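Search this site Search Go

How I Clean My Stove Knobs (and the Panel Behind Them)

February 2019

I put this job off for months, and then one evening I went to turn down the soup and the knob stuck to my fingers. Yuck! So I finally did it, and it took me 38 minutes including a coffee.

What you need

Dish soap, a bowl of warm water, an old toothbrush, two soft cloths and a little baking soda. My neighbor Ebony Ormsby swears by white vinegar too, but I only get it out for really crusty spots.

Step 1. Turn everything off

Make sure every burner is off and the stove is cool. If yours is electric, switch it off at the breaker (mine is in the hall closet behind the coats, so that's half the work right there).

Step 2. Pull the knobs

Most knobs pull straight off toward you. Wiggle gently, and if one won't budge, check your manual before you get rough with it! I cracked one back in our Wanville apartment and the new one cost me 9 dollars plus shipping. Line them up on a towel in the order they came off.

Step 3. Soak and scrub

Drop them in warm soapy water for 15 minutes, then go around the edges with the toothbrush. Skip the soak if your manual says so, and just wipe them instead.

Step 4. Wipe the panel

Wring your cloth out well, because you don't want water running into the holes. Go easy over any printed marks – I scrubbed the "low" right off my old stove with a scouring pad, and then I was guessing every time I made rice.
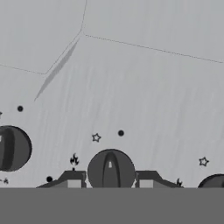 Step 5. Dry and put back

Dry the knobs inside and out, and let them sit on the towel for an hour or so. I go fold laundry. Then push each one back on, with the pointer at "off," until it feels snug. Flip the breaker back on and try each burner for a few seconds.

I do this every 3 weeks now, more often if there's been bacon.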